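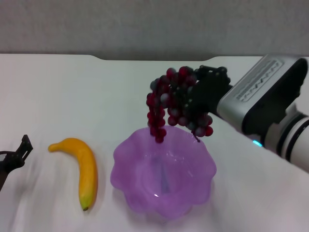

Need opinions fast, client meeting is coming up and I'm stuck. Small office fit-out, reception plus two meeting rooms, 290 square meters total, tenant is Femelico. They want "warm" and the landlord wants everything left neutral. So far I've got a white tabletop against a pale gray wall and I swear the banana and the grapes are the only warm things going. Do I fight for color on the walls or put all of it in furniture and rugs? Budget is not terrible but not great either. Lease is short so anything fixed gets ripped out at the end. Landlord already said no to wood paneling, no to wallpaper, "maybe" to paint if we paint it back.
posted by mgavrila, July 7, 2024

dougal_c wrote:
Furniture and rugs. Done. Paint-back clauses are a pain, I had one at Irstead in April and the landlord's guy went over every wall with a flashlight. Tenant ended up paying for a second coat on walls we never touched.

nanmont_petrica wrote:
Disagree with Dougal. Paint is the cheapest thing in the whole job. One wall behind the reception desk, deep ochre or a rust, and people remember it. Rugs in a reception get destroyed. Wheeled luggage, rain, coffee.
What's the light like? North facing gray goes blue on you, no rug fixes that.

mgavrila wrote:
North-east. And yes it goes blue in the afternoon, thats half the complaint. The facilities person said it feels like waiting for a dentist.
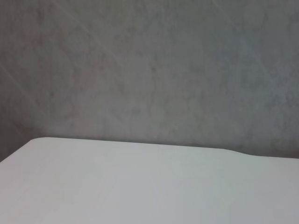 Gray wall, white top. The color the landlord wants kept.

Kind of like the cloudiness in it tbh, but the client sees "unfinished". We had a long talk about whether mottled reads as expensive or as a bad paint job. No conclusion.

dougal_c wrote:
Depends who's looking. Lawyers, bad paint job. Ad people will ask you who did it.

hodoroaga_studio wrote:
Lăcrămioara from Hodoroagă here, we do mostly small offices so this is our bread and butter. Before you choose anything look at the lamps. What's the color temp? If the base build is 4000K swap to 3000K in reception and the meeting rooms, leave the open area alone. We did that on a dental billing place and they canceled the paint order.

nanmont_petrica wrote:
Lamps help, sure. Lamps don't give you an identity though. Femelico presumably has a brand color?

mgavrila wrote:
Teal. Don't laugh

nanmont_petrica wrote:
ok scratch the ochre

dougal_c wrote:
Teal and rust is fine! Teal chairs, rust rug, leave the walls. I keep saying it.

vbalan wrote:
Has anybody asked about acoustics? Two meeting rooms with hard walls and a white table in each, it'll ring like a bathroom. Felt panels on a rail, hung not glued. Come in every color. You get the warm and you get the sound, and they leave with the tenant. Landlord can't say a word because nothing's fixed except the rail and that's maybe 3 screws a side.

mgavrila wrote:
Vasilică that's really good. Hadn't thought of hung. Would the landlord count a picture rail as a fixture tho

vbalan wrote:
Get it in writing. Mine didn't but I had it in the email before we drilled.

hodoroaga_studio wrote:
Agree on felt but watch the price, good panels are not cheap and the cheap ones pill. And check the fire rating certificate, ask for the real PDF, not the sales sheet. We paid roughly 70 a panel last time and that was trade.

nanmont_petrica wrote:
So for 38 panels you're already past what a painter would cost for all three rooms. Including painting it back. Just saying.

vbalan wrote:
Painter doesn't fix the echo

nanmont_petrica wrote:
Echo in a room for six people is not a crisis. Everybody's on headsets anyway.

dougal_c wrote:
It is if the other end of the call can't hear you. Petrică you've obviously never sat in one of your own meeting rooms lol

mgavrila wrote:
Ok ok. Where I am now: 3000K lamps in reception and both rooms, felt in the two meeting rooms only (one long wall each, not all round), teal chairs, rug in the reception seating corner but not on the route in from the door. Walls stay as they are.

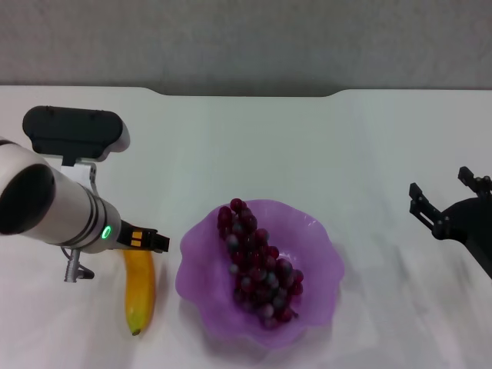 The tables I'm keeping white, they're already paid for and the client likes them. Might do a darker edge or a desk pad or something so it's not white on gray on white the whole way down. Open to ideas on that bit. Also anyone used cork for a table runner? Or does it crumble at the corners after a year

hodoroaga_studio wrote:
Cork crumbles. Linoleum desk pads, the furniture kind. Nice greens. Wipes clean.

dougal_c wrote:
Second the linoleum. Get samples, the greens look totally different on screen.

nanmont_petrica wrote:
Still think you should paint the reception wall but fine. Post it when it's in.

mgavrila wrote:
Will do. Asking the landlord about the rail tonight, sending him two options so he can refuse one.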